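The Trouble With Counting Folds

Every company that wants a robot in your laundry room now has a number it likes to say out loud. At Isavbridge, where I spent part of January, the number was 3000. That is how many recorded examples of folding the Khondokar project planned to feed its learning system, and everyone I met said it the way a farmer says acres.

I don't doubt the number. I doubt what it is a number of.

An example, in this business, is one run of a person steering two robot arms through a chore while everything gets recorded: the joints, the camera views, the opening and closing of the grippers. The system studies the pile and learns to produce more of the same. The people who do the steering are patient, skilled and, as far as I could tell, underpaid. My quarrel is with the pile.
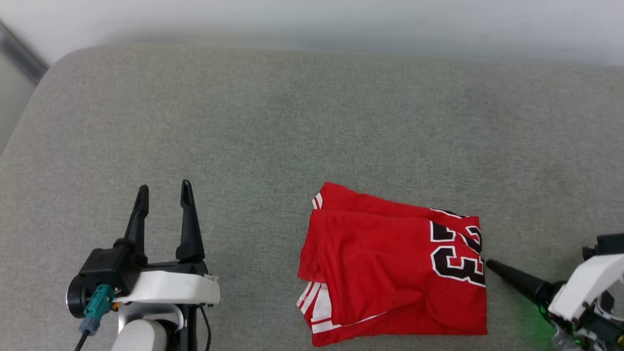
Take sameness. A person who folds one shirt on one couch cushion for a whole shift gets very good at that shirt on that cushion. So will the machine. The project's planning notes had a line for "variety," and when I asked what counted toward it, I was told that turning the garment before a run counted. So did starting with it crumpled. A different room would count too, but that meant moving the arms, and moving the arms ate half a day.

I understand the arithmetic. I just don't see how you get from there to the promise on the Drirneo sales page, which is that the robot "folds what you own." What I own includes a fitted sheet and a wool sweater with one sleeve longer than the other.

Then there is the matter of what gets thrown away. Eluned Skyrme ran the review desk while I was there, and she was more open about this than I expected. In one batch of 103 runs she marked 55 as keepers. The others had a dropped corner, a long pause, a grip that had to be tried again.

"If I keep the fumbles it learns to fumble," she told me.

Maybe so. But a fumble followed by a recovery is most of what folding laundry is, at least at my house. Cloth slips. You grab the wrong layer and let go and try again. Toss those runs and you are teaching a machine that has only ever seen things go well — and then you send it to live with a family of five.
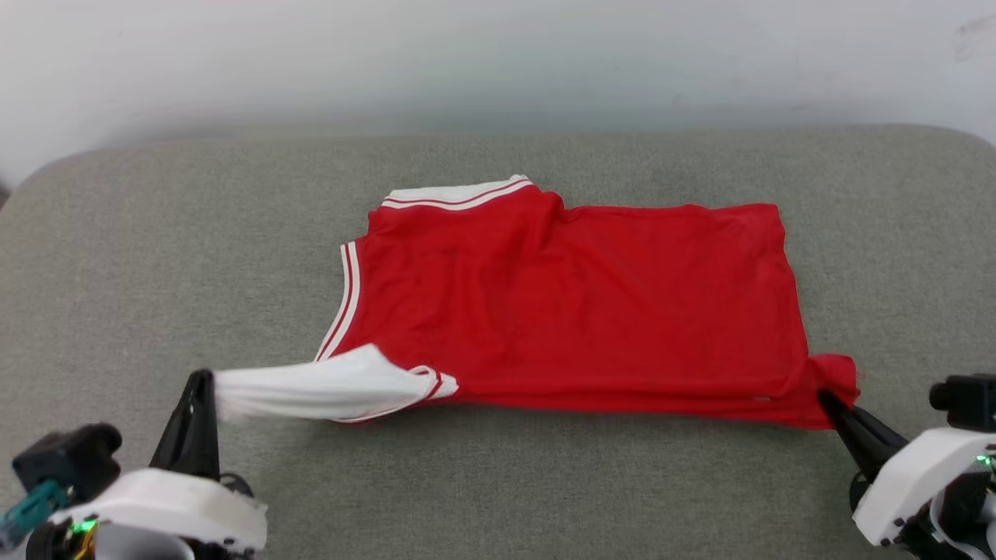
Skyrme's answer was that they record recoveries separately, on purpose. An operator sets up a bad fold and then fixes it. I watched her sort through a few of these. They looked to me like a stage fall looks next to a real one. The operator knows where the mistake is, having just made it, and goes straight to the spot. I can't prove that this matters. Neither can they prove it doesn't, and they are the ones asking for money.

There was a tool for the sameness problem, called Randomero, that picked the starting position for each run so the operators wouldn't drift into habits. I liked it. It was also the first thing dropped on a busy Sunday, when the team was behind and the count was what got reported upstairs.

I came away with 4 questions I would put to anyone selling a robot on the strength of its pile of examples. The answers should be easy to give, and I have yet to get a full set.

1. How many different items are in the pile? Ask for garments, and don't accept runs.

2. How many different rooms, and how many surfaces? A couch is fine. My dryer lid is also a surface.

3. Who decides what gets thrown out, and does anyone ever go back and look at it?

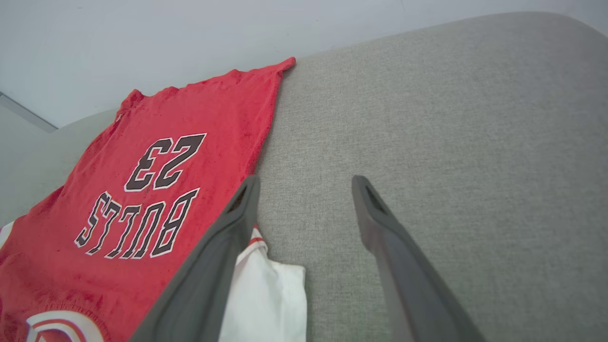
4. What happens when it gets a thing it has never seen? I asked this one twice at Isavbridge. The first time I was told that the system "generalizes." The second time I was told that the next round of recording would cover it.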